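I bought the Murnness tablecloth in July to replace a plain vinyl one, and it has been on the kitchen table since. It is blue, printed with white and yellow triangles, and has some lettering on it. Ours gets washed every week at 30 degrees and the blue has held up.
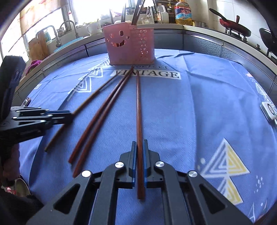
The Murnness cloth with our wooden chopsticks and the pink utensil holder.

Crumbs show on the blue parts more than I'd like. It came with fold lines that took 3 washes to drop out. The hem is straight and I have found no pulled threads. It is a little short for a table that seats 6, so measure first. For a daily cloth I would buy it again.

Kosmas Triantafyllou

Recent reviews
Oremow dish rack
Sistard kitchen scale
Ramadan table settings, by Aicha Belkadi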